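Home Care Board > Laundry and Fabrics > Thin cotton cloths stiff after washing

lime_in_kettle
Good evening to all. I read this board since a long time but it is my first topic, so please move it if I chose the wrong section.

We moved to Rastonano in February. The water there is very hard. In my old town I never thought about water. Now the kettle is white inside after one week, and the kitchen cloths come from the line like cardboard. I can stand a dish towel against the wall and it stays. The bath towels are also bad, but I can live with them. It is the thin cotton cloths that I would like to save, because I use them for everything: to cover dough, to dry glasses, to strain yogurt, to wrap bread.

What I do today: machine is a Nedance front loader, program Cotton at 40 (Celsius, excuse me), spin 1,000, powder Rezende, the dose which is on the box for normal dirt. No softener. I dry outside when it is possible, and if not, on a rack in the kitchen.

My sister-in-law says softener. My neighbor says vinegar. The man in the hardware store says to buy a filter for the whole apartment, and we rent, so no. 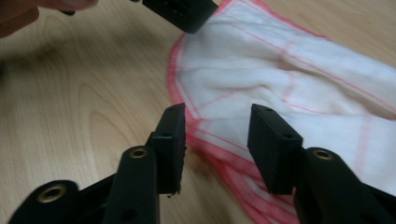

I should also say which fabrics I am speaking of, because I have noticed that advice for towels is usually advice for terry, and terry is another animal. Terry has loops and you can shake it and the loops stand up again. What I want to save is flat and has no loops, so shaking does only a little. It is the thin white sort like gauze, with the reddish-pink stitched border and the pale pink lines across, and it crumples as soon as you put it down, so you can understand it is not a heavy fabric. When it is soft it takes the water from a glass in one pass. When it is stiff it only pushes the water around. I am also a little afraid for the pink, if I go to hotter water.

So, three questions. Is it the minerals or is it the powder? Is vinegar safe for the machine? And does the spin speed matter?

Thank you for your patience with my English.

porchlight_b
Welcome! Your English is fine.

It's both. In hard water part of the detergent gets used up fighting the minerals, and what's left over settles in the cloth together with them. Then you line dry with no wind and everything sets. Try this before you buy anything: wash one load with no powder at all and look through the door in the middle of the cycle. If you see suds, you've been washing in old detergent.

gus_mendable
I'd go the other direction. The dose for normal dirt on most boxes assumes medium water. Look at the back, there should be a table by hardness. In hard water you need MORE, not less. Underdosing is how whites go gray. People hear "residue" and cut the powder in half and a year later their sheets look like a sidewalk.

porchlight_b
@gus_mendable I've cut mine in half for years and my sheets are white, thanks.

gus_mendable
And what's your water like?

porchlight_b
Well water with a softener unit. OK, point taken. But the suds test costs nothing and would still tell her something.

lime_in_kettle
Thank you both. I looked on the Rezende box. There is a table, yes, with very small letters on the side where the flap closes. For hard water the dose is nearly double of what I was giving. I have to admit I was reading only the front.

I made also the empty wash. There were some suds, not a lot. So perhaps both of you are right, and I had too little powder and also not enough rinsing.

tidewrack
Vinegar in the softener drawer, every load, for years here. Soft towels, no smell. Don't overthink it.

ohm_on_the_range
Please don't do vinegar every load. I used to repair washers. I've pulled door gaskets that had gone soft and sticky, and the owners all told me the same thing about vinegar in the drawer. Once in a while, fine. Citric acid in a soak bucket, better, since it never goes near the rubber. A washer is a lot more money than a dish towel.

tidewrack
My gasket is fine. Gaskets go bad from people keeping the door shut on a wet drum. You can't know it was the vinegar.

ohm_on_the_range
I can't prove it for every machine, no. I can tell you what I'd do with my own.

quilted_and_cold
Popping in from the sewing side. For gauze weave specifically, new cloths are often full of starch. Some are sold almost like paper and you're meant to rinse the starch out by hand in warm water before the first use, with no detergent. If these are new since the move, you could be blaming the water for something the factory put in. Were they new?

Also, skip fabric softener whatever you do. It coats the fiber and then the cloth won't absorb, and you wanted them for glasses. And not on anything you strain food through!

lime_in_kettle
@quilted_and_cold This is an interesting question. One part is old and one part is new. Five of them I bought at Pomico just before we moved, and they were indeed stiff in the package. I thought it was the quality. The old ones were soft in the old apartment and became stiff only here, so for these the water must be guilty. I did not separate the two groups in my head until you asked.

About vinegar I see there is no agreement, so I will take the bucket and the citric acid. I can buy it where they sell things for jam. How much for a bucket, please, and how long?

ohm_on_the_range
A heaping tablespoon in a bucket of warm water, an hour or so, stir it now and then. Rinse well. Never in the same bucket as bleach, and not right after bleach either.

gus_mendable
And fix the dose going forward or you'll be soaking every month.

lime_in_kettle
I come back with results, as I think it is polite when people have helped.

First the new cloths. I rinsed them by hand in warm water in the sink, and the water became a little slippery and not clear. I changed it until it stayed clean. After drying they were already another cloth. So quilted_and_cold, you were correct about the starch.

Then the old ones. Bucket with citric acid, one hour, good rinse, then the Nedance with the dose for hard water and one extra rinse. I kept 40 because I did not want to risk the border. I lowered the spin to 800, and this I did on my own idea: I had the impression that at the high speed they come out pressed in hard folds like a fan, and on the rack they dry in this form and stay so. At the lower speed they hold more water and take longer, but they hang straighter.

The last thing I changed is what I do before the rack. I was always taking them from the drum and hanging them as they were. Now I put each one on the table while it is still damp, I pull it gently at the sides, then from top and bottom, and I smooth it from the middle out with the flat hand. My grandmother did it so with napkins and I thought it was only because she had no iron.
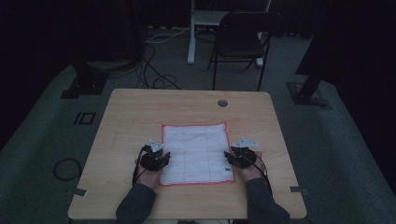 It needs a few seconds for each cloth and the difference was bigger than what I got from the acid. The threads go back to their place and the corners do not curl. After it is dry I rub it a little between the hands, fold it, and finish. It is not so soft as in the old town, but I can dry a glass with it again, and yesterday I covered a dough and the cloth went down over the bowl as it should, it did not stand above it like a roof.

The bath towels I have not treated yet. One bucket at a time.

quilted_and_cold
So glad! And yes to pulling them square, we do the same with quilt backing. Careful to pull along the threads and never corner to corner. On such an open weave a diagonal pull will leave it lopsided and it takes several washes to come back.

lime_in_kettle
I did two of them from corner to corner. They are now a diamond. Thank you, I will correct it.

tidewrack
All this for dish towels. I say that with love. Vinegar, drawer, done.

porchlight_b
I tried the lower spin on my linen napkins after reading this and I don't see any difference, for what it's worth. Took forever to dry too. Maybe it's only worth it for really thin stuff, or maybe it's the smoothing doing all the work.

lime_in_kettle
@porchlight_b It is possible. I changed too many things in the same week, so I cannot say which part comes from the spin. I will wash one load again at the high speed and smooth it in the same manner, and then I can compare.

ohm_on_the_range
Good plan. While you're at it, run the drum empty and hot with a descaler once in a while. If the kettle looks like that after a week, the heating element does too.

lime_in_kettle
I did not think about the element. Is the descaler for coffee machines the same thing, or must I buy the one with the picture of a washer? The price is very different.

gus_mendable
Read the back of both. Same acid half the time, bigger box.

ohm_on_the_range
Check the ingredients, and check your manual first. Some of the coffee ones are made for a tiny tank, and you'd need a pile of packets to do anything in a drum.

lime_in_kettle
The manual is in the box with the winter coats, I believe. I will look tomorrow.

Small addition about the spin. I washed one load at 1,000 and smoothed it. The folds are there but they go out with the hand, only I must pull more. So porchlight_b, it seems you are mostly right, and on rainy days I will use the high speed so they dry before the night.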